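**Part-time breakfast cook wanted — Watlow House, Filtberg**

Posted June 2023

Hello, and thank you for stopping to read this. Watlow House is a small guesthouse at the top of Filtberg, just past the old feed store, and we are looking for somebody who likes mornings to cook breakfast for our guests. The person who has done it so beautifully for the last 5 years is moving closer to her grandchildren, and while we are very happy for her, we are also going to miss her biscuits more than we can say.

The work is five mornings a week, Wednesday excluded and one other day that we can settle between us. You would start at 6 and be finished by 11, with time to sit down and eat something yourself in the middle (please do, there is always plenty). On a quiet morning you might be feeding one couple on their way to the lake. On a full weekend it will be every table, plus the family who forgot to mention that their cousin was coming too.

The menu is short and we would love your ideas for it. At the moment it is eggs any way, oatmeal, something baked, fruit, and the Tamiru coffee that people seem to drive a long way for. The eggs and the honey come from Fekura Farm down the road, and they drop off before you get in, so all you have to do is bring the crates inside.

You would mostly be working in the small upstairs kitchen, with the gas cooktop and plenty of gray counter. The big oven for baking is downstairs in the old pantry.

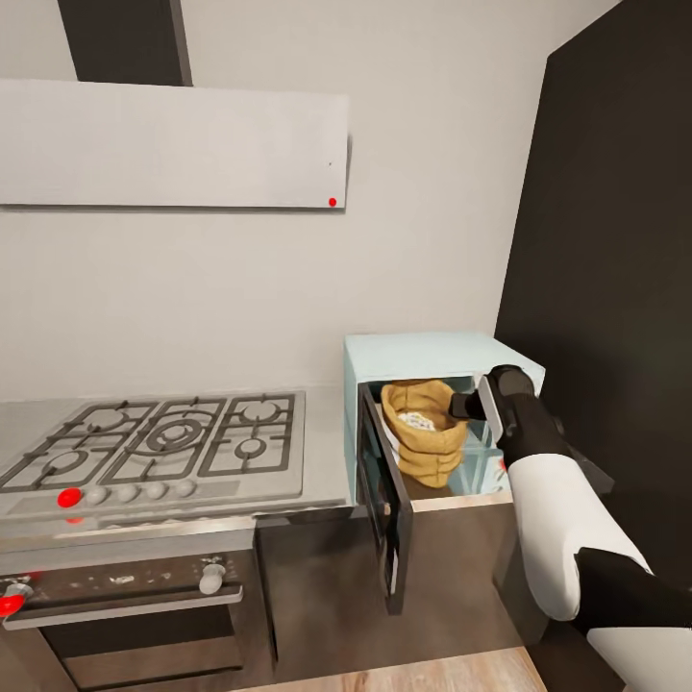
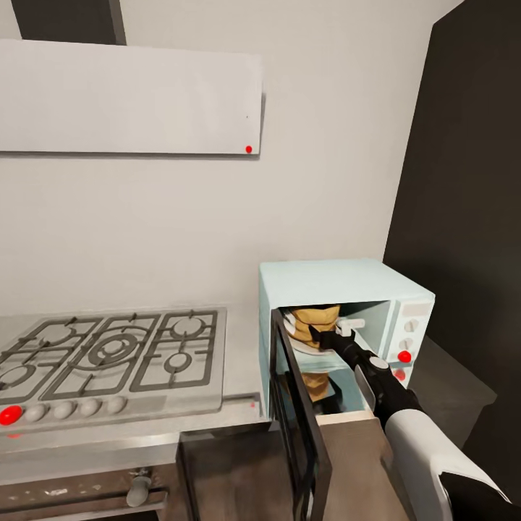 *The little light blue oven on the counter, door open*

We don't mind much where you learned to cook. Diners, school cafeterias, church suppers, a house full of hungry teenagers — it all counts, and some of the best breakfasts we've eaten were made by people who had never been paid for one before. What we do need is somebody who can be here on time when it is still dark out, who keeps a clean counter, and who can say good morning to a stranger and mean it. You will need a food handler's card, and if yours has run out (or you never had one) we'll pay for the class. There are stairs, and some lifting, mostly flour and milk.

Pay is $372 a week, paid every Friday. There is also a room over the garage with its own bathroom that you are welcome to rent for $860 a month, heat included, but please don't feel you have to take it. Most people in town would rather sleep in their own beds! You get 2 weeks off with pay in November, when we close up to paint and catch our breath, and you eat free whenever you are on shift.

To apply, write us a letter or a note, by hand if you like, and leave it at the front desk or in the green mailbox by the gate. Tell us a little about yourself, which mornings suit you best, and what you would make for somebody who says they aren't hungry. We'll ask a few people to come by and cook one breakfast with us, paid, before we decide. If you have small children or a second job and the hours don't quite fit, write anyway and we'll see what we can work out — we have shuffled things around before and are glad to do it again.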